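3.2 Open and closed containers

The household survey sorted small storage items into three groups: boxes with solid walls, soft bags, and open-mesh baskets. Of the 107 items that households in Citovo listed as being in daily use, 25 were mesh baskets of one sort or another. People kept them on desks, on pantry shelves and next to the sink, and most said they had never given the choice much thought.

Mesh baskets were the hardest group to record in a consistent way. A solid box has an outline that can be traced and measured. With a mesh basket, whatever lies behind the wall shows through it, and early records made on patterned tablecloths were hard to read. For the main round we covered the table with a large sheet of white paper and placed each basket directly on it. Dark wire stands out well against the white, and the curve where the wall turns into the base can be followed along the grid (Figure 6). 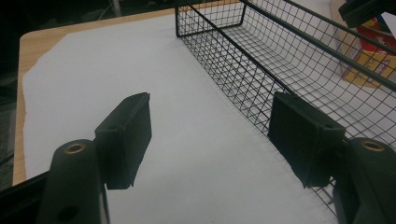

Figure 6. Black wire mesh basket on white paper. The rim is heavier than the wire of the grid.

3.3 Coding of rims, corners and bases

Each basket was coded for the form of its rim, corners and base. A rim counted as heavy if it was visibly thicker than the wire of the wall. Corners were coded as squared or rounded, and the base as either meeting the wall at a sharp fold or curving into it. Handles, labels and liners were noted separately and are covered in Section 4.

The codes were entered in the Lilau catalog, which held 2,204 entries when the survey closed on 18 Oct 2018. We kept the rim and base codes apart — the earlier Jutira scheme had joined them under a single heading, and several baskets could not be placed in it. Items with damaged or bent walls were coded by their least damaged side.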